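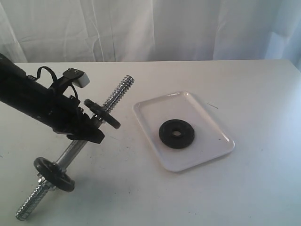
Mancuerna de rosca con dos discos negros

Quiénes somos

¡Hola! Mirero empezó en el trastero de mis padres, con una barra corta heredada y un montón de discos que no encajaban con nada. Yo quería entrenar en casa sin gastarme un dineral y acabé pasando más tardes con el cepillo de alambre en la mano que haciendo curls (mi bíceps todavía me lo recrimina). Una vecina me trajo las suyas, luego vinieron las de su cuñado, y cuando quise darme cuenta tenía el trastero lleno de hierro ajeno y a mi madre preguntando dónde iba a poner las maletas.

Hoy tengo un local pequeño y me dedico a lo mismo: compro, limpio, reviso y vendo mancuernas de carga variable, de las de toda la vida, con barra de metal, discos y tuerca. También arreglo las que me traéis. No vendo cintas de correr ni máquinas de poleas, que me lo preguntáis mucho, y tampoco tengo sitio para ellas.

Qué me gusta de una mancuerna vieja

La rosca, lo primero. Si está sana, la tuerca entra con dos dedos y va bajando sola casi sin empujar, y ese sonidito me sigue alegrando la mañana. Si está golpeada lo notas enseguida: se atasca a media vuelta y empieza a hacer fuerza torcida. Luego miro el disco, el agujero del centro sobre todo, y paso la mano por todo el canto buscando rebabas. El hierro fundido tiene sus poros y sus motas y a mí me encanta así, no lo lijo hasta dejarlo como un espejo. Quito el óxido, lo seco bien y lo dejo tranquilo.
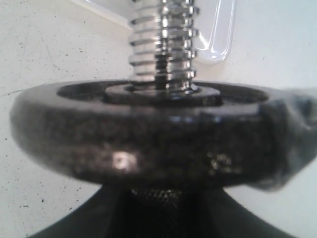 De dónde salen

De todas partes. Gimnasios que cierran, garajes, mudanzas, gente que se compró el juego completo en febrero y lo usó 7 días. El lote más grande que he traído fue el del gimnasio Lurkside: 300 discos en una furgoneta que no estaba nada contenta con la idea. Las barras de Fedell son mis favoritas para manos pequeñas y las de Kuhlmann me gustan por las tuercas, que aprietan de maravilla. De las dos marcas suelo tener recambios sueltos, así que si has perdido una tuerca escríbeme antes de tirar la barra, ¡por favor!

Llevo una libreta con cada mancuerna que sale por la puerta. La última apuntada es la 1462, y sí, sigue siendo papel y boli. Lo he intentado con una hoja de cálculo y me duró una semana.

Cómo trabajo 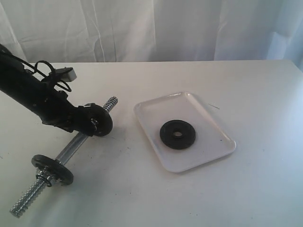
Cada barra la reviso montada y después desmontada, siempre en ese orden, y la tumbo sobre la mesa para mirar el tramo del medio de lado a lado con buena luz. Me gusta la mesa blanca, que cualquier viruta se ve enseguida, y me gusta tener a mano una bandeja de plástico con reborde como la que hay junto a la mancuerna: ahí van las tuercas y las arandelas, y así no acaban rodando debajo de la estantería (tengo una ahí desde hace meses y no pienso mover el mueble). Si una tuerca baila, la cambio. Si la barra está doblada, no la vendo.

Ven a verme

Abro de lunes a viernes hasta las 8 de la tarde. Puedes venir a probar pesos, a traerme tu caja de hierros olvidados o a preguntar lo que sea, que me enrollo hablando de roscas y encantada. Si vienes a vender, trae también las tuercas, aunque estén feas. ¡Sobre todo si están feas!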